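Sleep app testers wanted, Zuladville area

Every year another phone app claims it will fix your sleep. We at Chacko have read the ads and we don't believe most of them. Flalisow is the latest, and its makers say users fall asleep 8 minutes sooner. Sooner than what, they don't say.

We want 204 adults to use it for a month and keep a plain paper diary. Half will get the app, half will get a timer that does nothing much. You won't pick which.

You should be over 18, own a phone, and be a poor sleeper by your own account. Night shift workers are welcome – most studies leave them out, and we've never seen a good argument for it. Fans of the app, please be ready to be disappointed. So should people who hate it.

Pay is $821 for the full month, nothing extra for good results. The money comes from Cendlow, which sells no apps and doesn't see your diary.

Call extension 3673 after 4 p.m., or come to the open meeting on Thursday. Bring your doubts and a list of any pills you take.
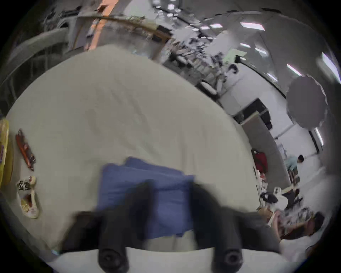

Page last changed: June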